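The chores are still ours

My sister-in-law asked me in August whether she should hold off on buying a new dishwasher. Her thinking was that in a couple of years there would be a robot that washes the plates by hand, dries them, and puts them in the right cupboard, so why spend the money now. I told her to buy the dishwasher. She was a little disappointed in me, as I have worked with shop equipment for most of my life and she expects me to be keen on this sort of thing.

I am keen on it. I also think the answer to her question is no, and will stay no for longer than the ads suggest.

A dishwasher is a good place to start. It is a box that sprays hot water. It doesn't know what a plate is. It works so well because we do the hard part for it: we scrape, we load, we turn the bowls the right way, we pull out the one good knife. Then we unload it again. The washing was automated long ago. The handling was left to us, and the handling is most of what people mean when they complain about chores.

Laundry is the same. The washer and the dryer are finished products. Between them and after them there is a person with a basket, pairing socks.

I spent nine years at Stiritz, where we repaired and rebuilt small garden and farm tools, and then moved to Layug, which makes handles and fits them. Both shops had plenty of machines. At Layug the lathes will turn the same handle all day and the last one matches the first. If that is what you mean by a robot doing the work, it was done before I was hired. But there were still people standing at benches, and they were there because parts came in a heap, or a crate had been packed badly, or a tool had come back from a customer bent in a way that no other tool had been bent.

Humaira Janjua ran the returns bench when I started. She could empty a crate of mixed hand tools onto the table and have it sorted in less time than it took me to find my gloves. I timed her once with her permission. She put away 30 tools in 4 minutes, and in that time she also set aside two with loose heads and told me where I had left my coffee. She wasn't looking at each one. Her hands went in and told her.

A few years later the company tried a picking arm from Dreline on that same bench. I want to be fair to it. It was a decent machine and the people who set it up knew their trade. On tools of one type, laid out with space between them, it did well. On a heap, it slowed down a great deal. It would take hold of one tool and bring up another hooked onto it, and then it would stop and wait for somebody. We kept it for 8 months. By the end it was being fed by a man who laid the tools out for it, and he could have put them straight in the bins.

That was some time ago and things have moved. Hina Magsi, who left Layug for a firm called Jekov, has been after me to stop telling the Dreline story as if it were the last word. Her point is that the old arm was told what to do step by step, and the newer ones are trained on large numbers of recorded attempts. They cope with things being a little off. She has seen one fold a towel it had never met before, and I believe her. I asked how long the towel took. She said that was the wrong question, and then she said 4 minutes.

I don't think it is the wrong question. Speed matters less in a house than in a shop, I grant that. If a machine folded towels all night while I slept, I wouldn't care how long each one took. But I would care whether it needed me at two in the morning, and I would care what else it could do with the hours it had. A machine that folds towels and can't find the towels has moved the chore a few feet down the hall.

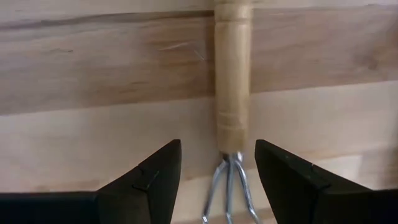

Hand tools are what I know, so they are how I judge any of this. They look simple and they are awkward to pick up in ways that only show when you try to write them down. Take a little three-tined rake lying on planks, with a gripper finger to either side of it. The turned wooden handle is the easy end, being round and smooth and about as wide one place as the next, though even there it narrows on the way down and has grooved bands to think about. The tines are the hard end. They are thin rods that spread apart and change direction near the bottom, and they shine, which cameras have never liked. A person picking up that rake goes for the handle without a thought. A machine has to work out which end is the handle, how wide to open, how far to come down before the fingers meet the board, and where the weight is going to swing once the thing is in the air.

And that is one rake by itself with bare wood around it. In my shed it would be under a hose.

None of this is beyond reach. Picking up a single tool from a clear surface is something I would expect a good arm to manage most of the time now. What I want to see is the second hour. I want to see the crate, with the tines of one rake through the tines of another and a glove at the bottom. If it gets stuck, I want to see it shake the thing loose the way Humaira did, with a twist of the wrist she never had to explain.

People who sell these machines tend to show the first 30 seconds. I would pay more attention to a dull, unedited afternoon, including the parts where somebody has to walk over. Count how often they walk over. For a shop, that number decides whether the machine earns its floor space, and for a house I think it decides even more, as there is usually only one person home and that person has other things to do.

Hina thinks we will have something useful on the returns bench before I retire. She may be right – the benches will get there before the kitchens do, because a shop can clear a space and keep it clear, and a family can't. I have told her I would be glad to train it.

My sister-in-law bought the dishwasher. Her boys unload it, when they are reminded.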